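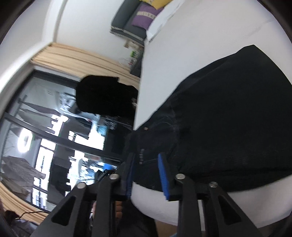
March, 14:20. Folding notes, dark garments on the white sheet.

Black fuzzy fabric bunches into a mound when lifted from the middle. Raised seam is the best reference line: find it first, flatten outward from it, then fold. Print on this one not legible, no use for telling front from back.

Window side is bright after lunch – Lovisa wants the curtain tried at half. Sheet slides at the rounded edge, clip it underneath.

Dinham pile still to do. Amra has the 50 labels.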